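Tilari episode order: watch the December special before or after the season 2 finale?

Posted in Series Help > Watch Order

Gintarė Venckus
Friday, March 9, 2018

I'm most of the way through season 2 of Tilari and I can't work out where the December special goes. The streaming menu puts it after the finale. The disc set puts it before the finale, on the same disc as the episode where Lestar loses the key. A friend who saw it when it first ran says it doesn't matter, but he also says that about everything.

My problem is that I've already been spoiled once. I read an episode summary that mentioned the Skiltar being broken, and I hadn't reached that yet. I don't want to do it again by watching the special too early. I also don't want to sit through the finale missing something I was supposed to know. Can someone tell me the right order without giving away the ending? I know who the man in the tower is, so you can talk about that part freely.

Also, is the special even by the same writer? The preview looked a lot lighter than the rest of the season.

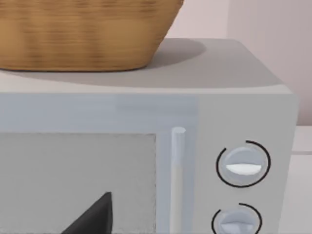 One more thing I forgot. My version has the special split into two parts, and the second part starts with a recap of the first. I'd like to know if those were always separate or if somebody cut it up later. If the full version has more in it I would rather wait and find that one.

toomfan_3171

Before. Watch it before the finale.

The special was shown in the break between the second to last episode and the finale, and that's where the story puts it too. Lestar still has the bandage on his hand, which he got in the bridge episode. In the finale the bandage is gone and there is a scar. So the special has to go in between. The streaming menu just lumps all the extras at the end of the season, and it does the same thing with season 1.

What you get from it is the conversation between Toom and Lestar in the train station. It runs maybe five minutes and the rest is the holiday comedy stuff, which I could do without. But Toom says something about the Skiltar in that scene that comes up again in the finale, and the finale doesn't explain it. When I watched it in the menu order I thought I had skipped an episode.

It doesn't spoil anything. The owner of the tower isn't in it at all, and the question of what he wants is left where the previous episode left it.

Same writer, yes, but a different director. He did two episodes in season 1, the one with the flood and the one right after it. If you liked those you will probably be fine with the tone.

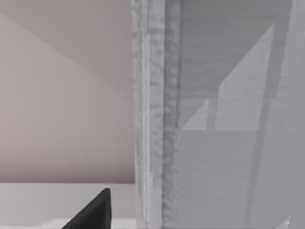
A beige wall and a light gray edge, up close.

On the two parts: it was one long episode when it was broadcast. The split version was made for reruns so that it would fit the normal slot. The recap was added then and you can skip it. As far as I could tell nothing was cut from the split version except the opening song the second time around. I compared them last year because I was putting together a list of every scene where the Skiltar changes color, and the scenes were all there in both. The colors do look a bit different in the rerun version, but that goes for the whole season.

If you have the disc set, that has the single version. Pick it from the episode menu and not from "play all." On my discs "play all" leaves it out and goes straight from the key episode to the finale.

marrow_lane

I'd say after, but I'm in the minority. The key episode ends on a cliffhanger with Toom outside the door and the finale picks up right at the door. If you stop in between for an hour of people arguing about a cake, all the tension is gone. I know the bandage thing. I still think it plays better if you go straight through and then watch the special as a sort of flashback.

The finale was a letdown for me either way. They spent the whole season building up what was behind that door and it got 100 seconds of screen time. The chapter in the original story is much longer, more than 3000 words on the one room. If they had used that, nobody would be asking about the special.

toomfan_3171

The door cliffhanger isn't resolved by the special, so you don't lose anything except some momentum. But the train station line makes no sense as a flashback. She would be asking about something she has already seen.

Gintarė Venckus

Thanks to both of you. I'm going with before, and I'll use the discs. I checked and "play all" skips it on mine too, so that would explain why my friend thinks it doesn't matter. He has the same set and I don't think he ever saw it on there. I'll watch the key episode and the special tonight and leave the finale for tomorrow.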